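An afternoon of gripper testing at Rustbridge
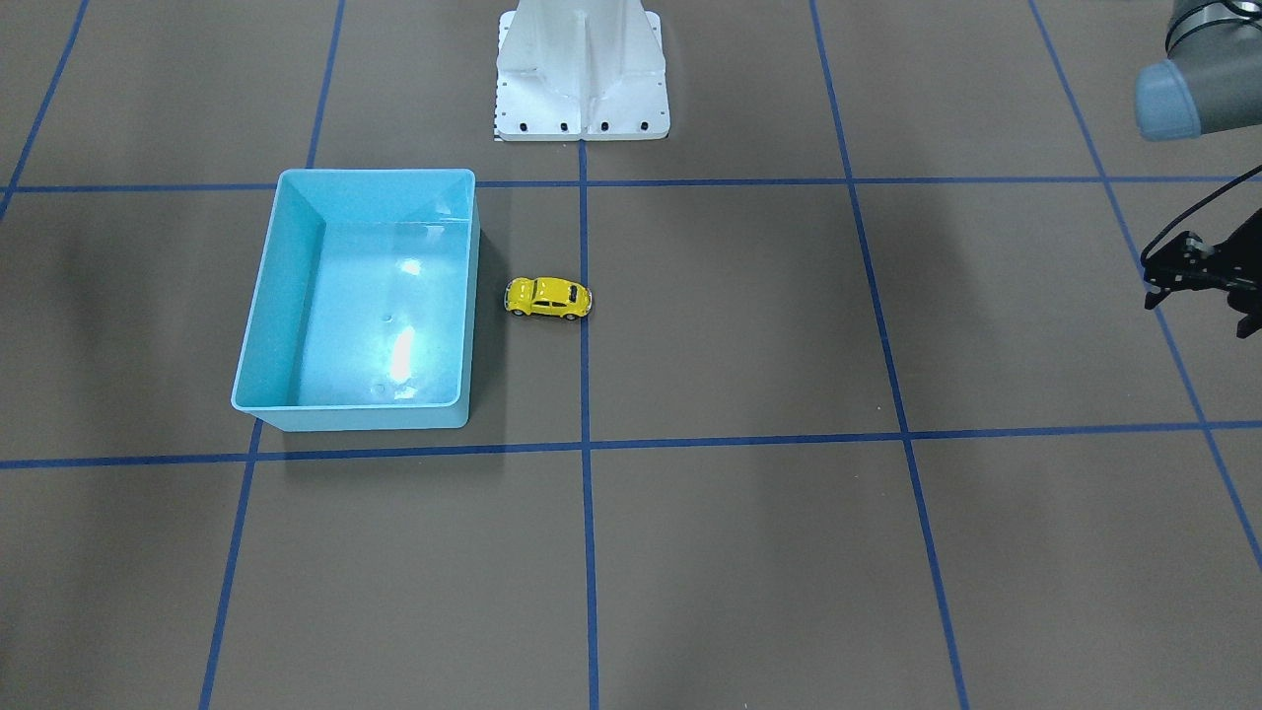

I've been badgering Khalil Twal for a look round Rustbridge ever since he started there, and in October he finally gave in and told me to turn up at 2 pm with sensible shoes. I buy small automation kit for a living (mostly packing benches, nothing glamorous), so what I wanted to know was how they decide which gripper goes on an arm before a customer gets anywhere near it. The answer is a lot of tape and a toy car. They've marked the floor in front of the arm's white pedestal into big squares with blue tape, put a light-blue bin on one of them and the little yellow car beside it, and the job is to get the car into the bin. That's the whole test! I'd pictured laser trackers. Khalil says they have one, but the tape gets used every day and the tracker doesn't.

There were 3 grippers to compare that afternoon. The black one with the angular metal fingers is what they call their house gripper, and then there's the Skatetti, which has soft rubbery pads, and the Valderrama, a wider parallel jaw that costs a fair bit more than the other two put together. Each one gets 6 goes from each starting square, same arm, same controller, same speed, and the person running it isn't allowed to nudge anything in between.

I was rooting for the Skatetti because I've been tempted by one for work. It was lovely and gentle, never left a mark, but the roof of that car is all curve and it kept squeezing it out like a bar of soap. From the side it was fine. The house gripper was fussier about where it came down, and when the angle was off it just closed on nothing, but once it had hold of the thing it kept hold. The Valderrama hardly missed at all. Its trouble was the bin: the jaws are so wide that the arm has to come in high and drop the car, and I winced every time it landed.

I asked about wear and was taken over to a shelf of old finger pads. They change them at 2000 cycles whether they look tired or not, and I had a go at bending a new one and an old one. Quite a difference, the old one felt like a perished welly.

Cameras took up the rest of the visit. Rustbridge had just swapped to a Luvport unit on the overhead mount and were still arguing over it, mainly because a shiny bin base under strip lights throws back a great white patch and the software doesn't care for it. Someone had suggested matt spray on the bin. Khalil is against this, on the grounds that customers have shiny bins too, and I'm with him.

They let me drive for a bit before I left, on the hand controller with the house gripper fitted. I dropped the car twice and got it in on the third try, to a small round of applause from the bench behind me (sarcastic, I think).

If you're going, parking is round the back by the loading doors, and the sat nav will try to take you to the wrong end of the estate. The coffee is from a machine and is dreadful. I've asked Khalil to send me the full figures for the Skatetti on boxes and pouches, as those are what I'd be picking up, and I'll put them up here when they come.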